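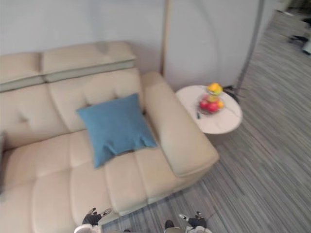

Blair MacLeish asked under my last post why we still plan the arm motions on the robot itself, when a server could do it faster and with a much nicer map. I promised a longer answer, so I will try to give it in small pieces.

1/ First, the numbers. Our planner gets 200 ms for each cycle. If it has no answer by then, the arms hold their last safe pose and we try again. The server version needed 116 ms for the planning only, but the network between the living room and the server was adding a delay that changed all the time.

2/ A slow planner I can live with. A planner that is sometimes fast and sometimes slow is much harder for me, as the controller below it must be tuned for the worst case anyway.

3/ The controller runs at 500 Hz and it does not know anything about sofas. It receives a short piece of trajectory and follows it. All knowledge about furniture stays in the layer above, which we call Tazi.

4/ Tazi keeps two kinds of obstacles. Hard ones, like a side table with a stone-look top. And soft ones, like a seat cushion or a throw pillow. The hand is allowed to touch the soft ones, with a limit on force.

5/ In July we had only hard obstacles. Picking up a pillow that leans in the corner between backrest and armrest was then impossible: every grasp was in collision with the sofa, so the planner refused all of them. It was correct and also useless.

6/ Zoriana Zakharchenko proposed to give each soft obstacle a depth value, meaning how far the fingers may press in before the cost becomes infinite. It is one number per surface. I was against it for two weeks and I was wrong.

7/ Perception is still the weak part. Glass is the worst for us. The depth camera looks through a clear bowl and reports the fruit inside, so in the map the apples are sitting on the table with nothing around them.

8/ For now we take the segmentation mask of the bowl from the color image and fill the whole volume as hard. It is crude. The fruit becomes part of one big block and we can not reach inside, but the wrist does not go through the rim either.

9/ Thin vertical things are second on my list. A lamp pole is a few pixels wide, and our voxel filter was removing it as noise. Chandrasekhar Acharya wrote a small line detector which runs before the filter and protects such points. It still loses a pole when it is curved.

10/ For the tooling people: we record everything and replay it in Hellbridge, with the clock of the recording. The regression set has 221 scenes now. Any change in the planner must pass all of them before it goes on the arms.

11/ One thing I would do differently - save the full collision map with every replay, and not only the camera data. When the mapping code changes, the old failures do not reproduce, and then you are debugging a different bug.

12/ So, Blair, a server is fine for us for building the map of the room slowly. For the last half meter in front of the sofa I want the planner close to the motors.

13/ Ayman Hegazy asks if the soft obstacle code will be public. The cost function yes, I am cleaning it now. The segmentation part depends on a license question, please do not wait for it.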